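Write the Rules Down Before You Pick Anything Up

I love a good rulebook. Give me one clear page taped up beside the table and I'm happy all day! At Ulico we recorded 355 demonstrations with hand-held grippers before we had any rules at all, and Desta Tamiru and I ended up arguing over nearly every one. Did a bump count as a failure? Could you start with the fingers half closed?

So we wrote a page. It's short, and I think every group doing this work should have one – even a group of two.

My favorite rules

1. Say out loud which object is yours before you reach, especially when two people are working at one table.

2. Start with the fingers open and well clear of the object. Keep the space between them empty until you mean to grasp. 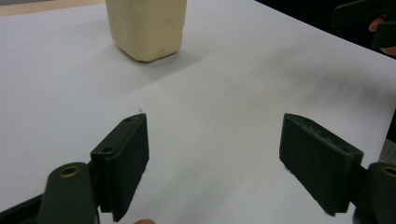
3. Mark a bad take as bad right away. Don't fix it later, and please don't delete it. Saron Abdella still goes back to our bad ones, and she finds great stuff in there.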